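Speaker notes – Gondholm project, session on example collection
Speaker: Malsha Khondokar

Open with thanks to the hosts at Brekach. State the purpose of the talk: how the project gathers examples for its learning system in a simulated kitchen.

Leave both views up while the first point is made.

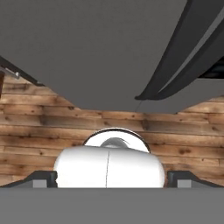
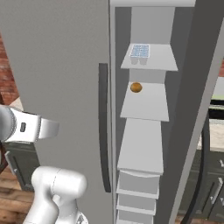 Simulated kitchen: gripper and white rounded object (first), open refrigerator and robot arm (second).

Point one. Each task is recorded 60 times, and the room finishes are changed between sets. Mention that Sabina Sultana prepared the task list.

Point two. The set now holds 990 examples. Of these, 33 were withdrawn after review – the instruction text did not match the task.

Pause for questions on labeling. Refer detailed ones to Kasun Bhattacharjee.

Point three. Access requests go through the Hamel office. Allow 10 minutes for discussion, then hand over to Mahmoud Bensaid.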